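Foro Casa y Cocina > Orden y almacenaje
Tema: Encimera pequeña con demasiados cacharros, ¿cómo os organizáis?

roswitha_f
27 de septiembre de 2023
Buenas a todos. Llevo tiempo leyéndoos y por fin me animo a escribir, así que perdonad si me alargo, que me conozco. Nos mudamos en abril a un piso en Raltcombe, muy luminoso y muy bonito, pero con una cocina en la que la encimera útil es un tramo de unos 200 centímetros, y en ese tramo quiero que quepa la vida entera: el hornito de sobremesa, la tostadora, el desayuno de los niños, las tazas que nadie guarda y encima un hueco para picar cebolla sin darle codazos a nada. Mi marido dice que hay que meterlo todo en los armarios y sacar cada cosa cuando haga falta. Yo le digo que eso lo haría él dos días y al tercero estaríamos igual :)
¿Qué dejáis fuera y qué guardáis? ¿Y lo de comer entre horas, las bolsas abiertas y demás, dónde lo ponéis?
Un abrazo grande desde el caos,
Roswitha Fankhauser

migasdepan
Bienvenida, Roswitha!! Te leo y me veo a mí misma en el piso anterior. Yo soy del bando de tu marido, lo siento mucho. La tostadora vive en el armario bajo y sale por la mañana, cinco minutos de reloj, y vuelve a entrar cuando se ha enfriado. Al principio da una pereza tremenda, no te voy a engañar, pero luego llegas a casa por la tarde, ves la piedra despejada y te pones a cocinar de otro humor. El hornito sí que lo dejaría fuera, que pesa lo suyo y andar moviéndolo es pedir un disgusto.

andri_hof
Pues yo discrepo, con todo el cariño. Lo que se usa a diario se queda a la vista y punto. Mi madre tenía una cocina de revista, no había nada encima de nada, y para hacerse una tostada había que ponerse de rodillas en el suelo y apartar la olla grande. Lo que ayuda de verdad es agrupar: lo que se enchufa, todo junto en un extremo y cerca de la toma; lo del desayuno, en fila contra la pared; y lo de picotear, dentro de algo con bordes. Con eso te queda el centro libre, o casi.
Para lo de picotear yo uso un cajón viejo de madera que sobró de una cómoda. Le puse unos tacos de fieltro debajo para que no raye y ahí caen las patatas fritas, los frutos secos, lo que haya. Cuando el cajón está lleno, no se compra más -- esa es la norma de la casa, y se cumple a ratos.
Andri Hofstetter

migasdepan
Andri, lo del cajón te lo compro, pero lo de la fila contra la pared no. Detrás de los tarros se acumula una grasilla que luego hay que rascar, y si tienes azulejo con junta oscura ni te enteras hasta que pasas el paño.

andri_hof
Mujer, se apartan los tarros una vez por semana y se limpia. Que tampoco es mudarse.

luston5
Me meto en la conversación. En casa tenemos los botes grandes de cristal con tapa de madera, esos que quedan tan bien, y el problema es otro: que la gente los llena hasta arriba y luego no hay quien los levante con una mano. Media carga y el resto en la despensa. Las cajas de cereales, de pie y en la esquina, que es el rincón que menos se usa para trabajar. Y una cosa que me costó años aprender: el paño encima del hornito, solo si el hornito está desenchufado. El mío se chamuscó por una punta y olió a quemado hasta el día siguiente.

roswitha_f
Ay, qué razón tienes con lo del paño, que yo lo hago por inercia. Tomo nota ahora mismo. Me está gustando mucho la idea del cajón de Andri, porque en el trastero tengo uno de una mesilla que compramos en Melenport y que nunca llegamos a arreglar. Os pongo foto de una encimera con el hornito y la tostadora a la izquierda y una bandeja de esas de madera con las patatas a la derecha, que va muy por donde decís.

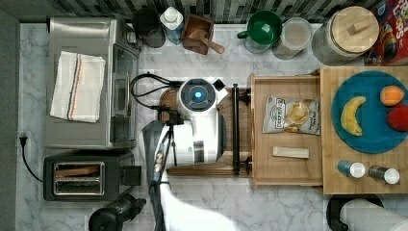

¿Qué conviene poner más cerca del enchufe, la tostadora o el bote de los cereales?
La tostadora, para que el cable quede corto y no cruce la zona donde se trabaja; los cereales pueden ir en cualquier otro punto de la encimera.

migasdepan
Me reafirmo en que las tazas vayan al armario, o colgadas, que cada taza suelta es un palmo que pierdes. Ahora bien, el cajón de madera gana por goleada, lo reconozco, y eso que venía yo con ganas de pelea.

luston5
Las tazas colgadas cogen polvo, aviso. Y la tabla de cortar, mejor de pie entre usos, apoyada en la pared.

andri_hof
De pie si la tienes bien seca, que el bambú se me abrió a mí por guardarlo húmedo. Roswitha, si te animas con el cajón de la mesilla, líjalo un poco por dentro antes de meter comida y quítale el tirador, que siempre se engancha la manga. Y ya nos cuentas qué dice tu marido.

roswitha_f
Bajo al trastero en cuanto se duerman los niños. De momento él ha dicho «ya veremos», que en esta casa es casi un sí. Mil gracias a los tres, de verdad, qué gusto de foro.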